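Robot Chores FAQ

Questions I get about machines and housework, answered by me, Usha Bhat. I fix packing equipment for a living and I'm nosy about everything else with a motor in it. Last updated January 29, 2023.

Can I buy a robot that tidies the house yet?

No. You can buy one that vacuums, one that mops (sort of), and one that mows. A machine that walks into a kid's bedroom and puts everything away isn't in any store I know of, and I look a lot!

So what can the arms do right now?

Pick things up, mostly, one at a time, in a spot somebody has set up for them. 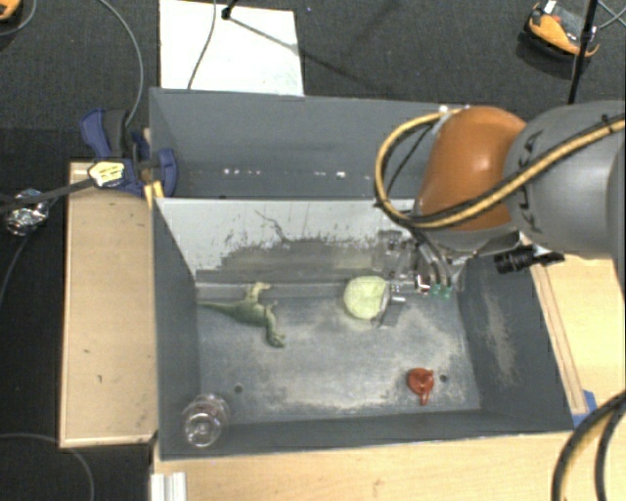 Picking up is the part I get the most mail about, and people are always surprised that it's still hard. We've had arms welding cars for ages, so why is a toy a problem? Well, the car door is in the same place every time. Now think of a toy dinosaur on its side, a clear jar lying in the corner and a spongy-looking ball, all in one bin. Every one of them wants a different grip, and the fingers on that gripper are pretty small. My own hands sort that out while I'm on the phone.

What's the worst thing to hand a robot?

Anything see-through or shiny, in my experience. After that, laundry. I once spent 17 minutes watching a machine at a trade show fold 2 towels, and I clapped anyway.

Are shops further along than homes?

Yes, by a lot. At Chacko, where I do service calls, an arm loads boxes for 8 hours and the crew barely looks at it. Same boxes, same belt, good lights. My friends at Litau tried one on mixed returns and went back to people after about 20 days.
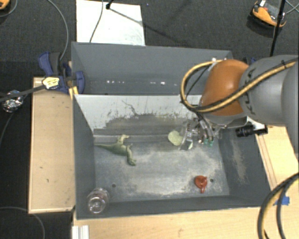
Mixed bins are what I'd watch if you want to know when the home version is coming. Boxes are easy to be impressed by – I'd save the applause for odds and ends. Flat things are a good test, like that pale green piece down on the floor near the back wall, with the fingers just above it. Try getting a coaster off a table without sliding it to the edge and you'll see what I mean.

Should I wait before I buy a dishwasher?

Please don't wait. Buy the dishwasher.

Can I send you a question?

Sure, use the contact form. I read all of it, though I'm slow in January.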